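CHAPTER 6
Planning the Equipment Budget

After working through this chapter you should be able to:
write a short statement of the task before asking for prices
separate purchase cost from running cost
decide how many units to buy in the first order
set aside money for wear parts and test items

6.1 Start with the task

Most overspending on automation happens before a single quote comes in. A buyer sees a demonstration, likes it, and then looks for work the machine could do. In this chapter we go the other way. The task is written down first, in one page or less, and the equipment list is drawn from it.

Take the case of Wilton, a small packing firm that wanted to automate the filling of mixed snack boxes. Its operations manager, Imani Lyimo, asked for prices on a full robot cell and received three quotes that could not be compared. One covered installation, one left out the grippers, and the third assumed that all the goods were rigid cartons. Wilton's goods were mostly pouches and small wrapped cakes. The firm withdrew the request and wrote a new one, which listed each type of package, the box it went into and the number of boxes filled in a shift – 204 at that time.

The second request also split the project into two stages. The first stage paid only for hand-held grippers and for people to record the packing task with them. The second stage, the robot arms, would be priced in September, when the recordings had been reviewed. Splitting the work this way kept the first order small, and it meant that the choice of fingers and pads was tested on soft packaging early.

Hand-held grippers and a box during packing work: 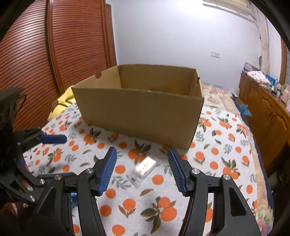
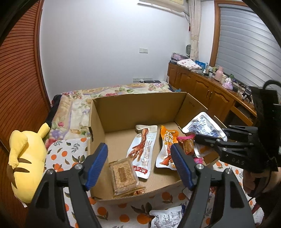 6.2 What goes in the first order

A first-stage budget has four lines: the grippers, spare pads and cables, test goods, and the operators' time. Beginners tend to fill in the first line with care and guess at the rest. Operators' time is usually the largest of the four. Wilton planned for 740 recorded runs and finished 732, and the wages for those runs came to more than the grippers did.

Test goods need their own line too. Packages that are handled again and again crease and split, and a worn pouch does not behave like a new one. Wilton set aside nearly 100 replacement packs and charged them to the project, not to stock.

Order grippers in pairs if the task needs two hands, and price a spare pair at the same time. Ask the supplier for the delivery time on pads as well as the unit price. Section 6.3 shows how to set these figures out on a single sheet.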